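Engelbert Haslinger has already folded three things by the time I get my coat off. One is a box, one is a bird with a very stern neck, and one he calls "a mistake, but look how crisp it is!" He teaches paper folding in a back room on the second floor of the Thaler building, and he has been doing it long enough that former students now send him their own kids.

He came to it sideways. For years he worked in the packing department at Warko, where he designed inserts for glassware, the kind of cardboard cradle that gets thrown out ten seconds after the parcel is opened. "I loved those cradles," he says. "You start with one flat sheet and no glue, and at the end it holds a pitcher. I used to take the rejects home and fold them again at the kitchen table to see what else they could be."

The rejects turned into a notebook, and the notebook turned into a collection of 130 models, which he titled Prollevness. I ask what the word means. He laughs for quite a while. It was the name of a boat in a story his sister made up when they were small, and the first model in the collection is that boat. It takes 92 creases if you do it his way, and he can do it while holding a conversation, which I know because he did.

What I liked most about the afternoon was how little he talks about finished models. He wants to talk about paper! He keeps it in flat drawers, sorted by how it behaves, and color comes second. He pulled out a sheet from Serkus, a small mill he has bought from since the beginning, and had me bend a corner without creasing it.

"Feel that? It pushes back a little. That's what you want for anything with a roof or a belly. Soft paper is lovely for flowers, but if you make a tent out of it, the tent lies down by supper."

Tents are where his beginners start. It's a single ridge fold with the feet spread a bit, and he has them make it large, from a full sheet, so they can't hide a sloppy crease. Children get it right away. Adults, he says, press too hard and too early.

"They grab the paper like it owes them money. I tell them, bring the edges together in the air first. Let the sheet curve. Look at it. Then you put it down on the table and run your finger along, once, from the middle out to the side. Once! If you go back and forth you get two creases, and they will argue forever."

I tried it, and went back and forth. He was very kind about it.

We talked about his tables, too, which he is fussy about. They have to be pale, so a shadow under a lifted edge shows up clearly, and they have to be wide enough that scissors can live well away from the folding. He doesn't mind scissors, by the way. I had expected a purist. "A square has to come from somewhere," he says. "I cut, I put them down on the other side, I fold. My teacher would not have had them in the building, but my teacher bought squares ready-made and complained about the price."

In February he counted up the practice sheets from his winter course, something he does every year for the paper order. It came to 970, with some 578 of them used in the first two weeks, when everyone is still learning that ridge fold. He thinks this is a wonderful number. He would worry about a class that used less.

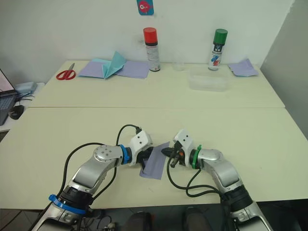
*Purple sheet in mid-fold, with a light blue peaked piece on the far table.*

Purple and light blue happen to be the pair he reaches for most. He likes how the two sit next to each other on a cream surface, and he likes that a crease reads well in both – white paper glares under a lamp, he says, and black swallows everything you do to it.

Before I left I asked what he was working on now, and he got up and started opening drawers. It's a second set of models, all of them beginning from a rectangle. Squares have had plenty of attention, in his view. "A rectangle has a long way and a short way. You fold it across and it's one animal, you fold it lengthwise and it's another. I have a heron that only works the long way. Do you have ten minutes?"

I had ten minutes. The heron took forty, and mine leans to the left, but it's on my windowsill.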